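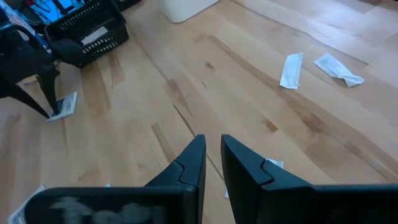 The tabletop, up close

Faded receipts, what to keep and for how long?

Asked in Small Business & Side Jobs, Plernalbridge Community Help

Sorting out paperwork for my side business (repairs, small stuff, mostly me and a part timer). Got a shoebox plus two grocery bags of reciepts. Last count was 645 and I wasn't done. Half are thermal paper and going pale, some I can't read the total at all.

Do I need the paper if I have the card statement? Is a phone pic ok? Also bought a canopy from Prostotent in September for the street market, paid cash, and that slip is nearly blank now. Want to get this done before my appointment with the tax lady. Thanks

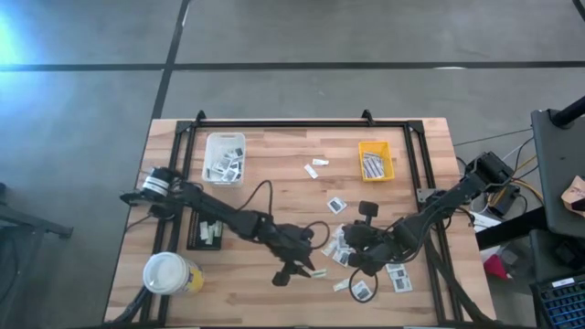 Forgot to say, a lot of them are for under 10 bucks. Screws, tape, coffee. Do those even matter? Part of me wants to toss everything small and eat the loss.

3 answers

Answer 1 (marked helpful)

Don't toss anything yet. I did books for a hardware place for years. What I'd do:

1. Sort by month first, not by store. You will want to do it by store. Don't.

2. Flatten and scan the pale ones today. Phone is fine if you can read date, seller, what it was, and total. Bump the contrast way up before you give up on one. Keep them out of the sun and don't put tape over the print, tape kills thermal ink.

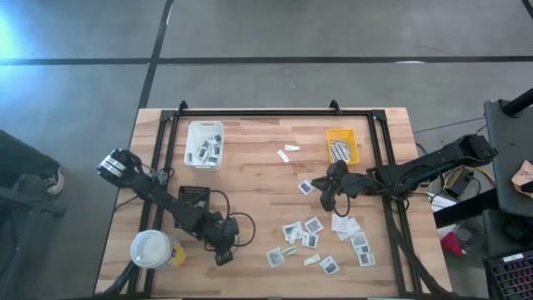

3. Match to card statements. Statement shows you paid, doesn't show what you bought, so it's weak by itself. Write the item on the scan.

4. Cash ones with no readable slip, call the seller. Canopy people can probly look it up by date and resend. I got a copy out of Castaño that way, took one email.

5. Small ones, add them up before you decide. 100 little slips at 10 each is 1,000 in expenses. Worth an evening.

How long: ask your tax lady, depends what you're deducting. I keep mine seven years, which is overkill for most people. Bigger equipment, keep till after you sell it.
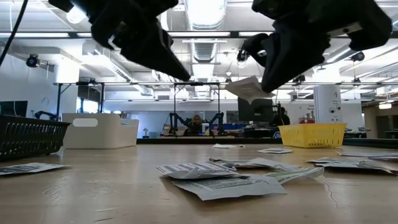

Printed paper, mostly crumpled, folded or torn

Answer 2

Pisora. Snap it at the register and throw the paper in an envelope. Search is meh and it reads 8 as 3 sometimes so check the totals. Won't help with the old pile much, too slow one by one. Get a sheet feed scanner for that, library has one I think?

Answer 3

just use a card for everything. never had a problem

Reply from asker: calling about the canopy tomorrow. And ok ok, by month.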